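Textiles & Care, Unit 4 handout: how cloth folds, drapes and creases
Przemysław Sowa, May
Reading time: 2 min

Quick recap from last time. Drape = how a fabric falls under its own weight. Stiffness works against it. Thin + loose weave usually drapes well, thick + tight weave stands away from the body. Not always!! Finishes change everything (starch, resin, softener).

Weight. Given in grams per square meter. Heavy canvas in the Treltance swatch book is marked 337, the light shirting is 212. Look at both before the quiz, feel the difference, put them back in order please.

Creasing. Two kinds to keep apart:
- soft wrinkles, drop out with hanging or a bit of steam
- set creases, need heat + moisture + pressure to get out

Why it happens: fibers bend, some slip past each other, some don't spring back. Cotton and linen bad at recovery, wool good, polyester good. Humidity makes cotton worse. Blends sit somewhere in the middel.

Pinch test (no equipment). Lay cloth flat, pinch, lift, look at the folds. A few wide folds = stiffer. Lots of small ones = softer. Only a rough guide, not a substitute for the drapemeter.
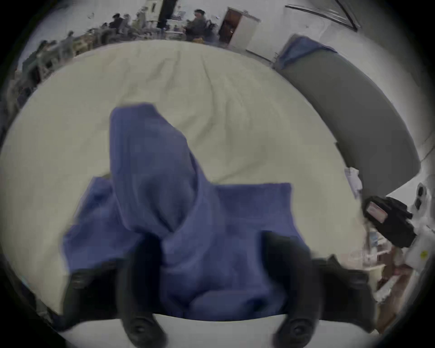 Fig. 2. Blue cloth pinched and lifted to a peak, folds spreading to either side.

Drapemeter next. Disc of fabric on a smaller round stand, light from above, trace the shadow. Big shadow = stiff. Drape coefficient is a percent, high number means stiff. Kostanent sample came out at 39, so fairly limp. Write down which side was up, face and back can give diferent results.

Grain. Warp direction normally stiffer than weft. Bias is the softest, hence bias cut skirts. Test all three, average only if the question asks for it.

Care labels: read pp. on ironing dots. One dot cool, two medium, three hot. Crossed-out iron = don't. Will be on the quiz.

For next class: bring one garment that creases badly and one that doesn't. Fiber content from the label, half a page on why.

Recent handouts
Unit 3: Yarn twist and ply
Unit 3b: Baloyi loom notes
Unit 2: Reading a Brillar fiber chart
Unit 1: Fiber families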